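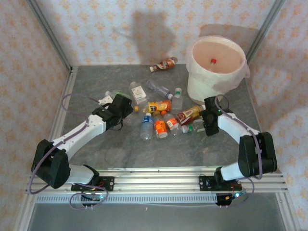
How do you keep on top of plastic bottles when there's never room for them? Put one lined bucket where the bottles pile up, and empty it before the bag gets too heavy to lift out.

I came round to this in July, after years of stuffing empties into whatever carrier bag was hanging on the kitchen door (you know the one, it always splits on the stairs!). Now I tip the lot out on the table, clear ones, labelled ones, big and small, and work through them with the bucket standing at the back. A bin bag folded well down over the rim makes all the difference — it stays put and doesn't slither in after the first bottle.

Ülle Adomaitis wrote in to ask about caps. I leave mine on if I've squashed the bottle and drop any strays in the same bag, but do check what your own council wants, as Leltholm changed its leaflet last year and I'd been doing it wrong for months. Labels I don't bother with. Life's too short, and the brown sticky stuff gets everywhere.

Our street's total for the year came to 1,481 bottles, up from 1,390, and I'm rather pleased with that. Fahad Dhanial reckons nearly 300 of them were his fizzy water, and I believe him.

If you'd like one of the spare buckets, they're in my porch, so just knock — and bring your own bags, please, as I'm down to my last roll.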